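Sat 9 July

I finally got the replanner to stop thrashing, and I'm so pleased about it that I'm writing this up before I've even cleaned the branch.

Some background for anyone who skipped the March post. Ojala is my task planner, the layer that takes something like "put a scoop of ice in a bowl and set it on the tray" and turns it into a list of skills for the two arms. Under it sits Wultari, the controller, which Nizar Khoury mostly wrote and which I mostly break. Perception feeds both of them: a fixed camera, a segmenter, and a tracker that hands out object IDs.

The IDs were the trouble. Every time an arm passed over the table, the tracker lost a few things and gave them fresh numbers when they came back. Ojala saw a new number, decided the world had changed, and threw away a perfectly good plan. In one run it replanned 73 times and the arm just sort of hovered there, twitching, like it had forgotten why it walked into the kitchen.

My first fix was a timeout (don't replan more than once every 50 frames). It looked great for an afternoon! Then I slid a bowl sideways in the middle of a reach and the planner carried on with the old position until the timeout ran out. Ugh.
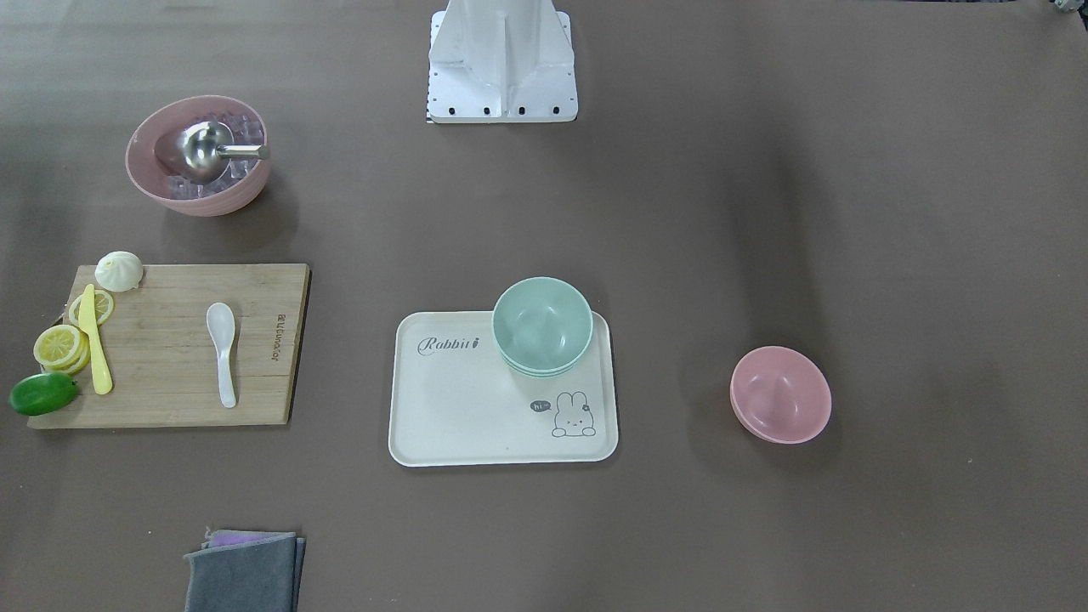

Stijn De Haan had the better idea, over lunch, drawing on the back of a Grostach invoice. Stop asking "is this the same ID?" and ask "does the next step still hold?" Each skill in Ojala already carries its preconditions, so now the planner re-checks only those, against whatever is closest in class and position. If they pass, it quietly rebinds the ID and keeps going.

It's such a small change! The diff is mostly deleted code. I replayed 1,000 logged occlusions through it last night and 13 of them still triggered a replan. I went through those one by one, and nearly all are nested bowls, where the segmenter can't decide if a stack is one object or several. Fair enough, I'd struggle to write down a rule for that too.

So stacks are next. I want a "container group" type that the planner can treat as one thing until a skill needs to pull a piece off the top. Nizar thinks this belongs in perception, I think it belongs in the planner, and we've agreed to each build a rough version and compare the logs.

The replay viewer is worth a mention as well. It now shows the precondition checks as a little row of green and red marks under the timeline, and I can spot a bad rebind in seconds where I used to grep through text files. If you use Gistico for your logs, the importer already works, but you need to turn on the flag for nested messages or it will silently drop the poses. I lost most of Thursday to that one.

The branch is called rebind-on-check and I'll merge it once the tests stop depending on my laptop's clock.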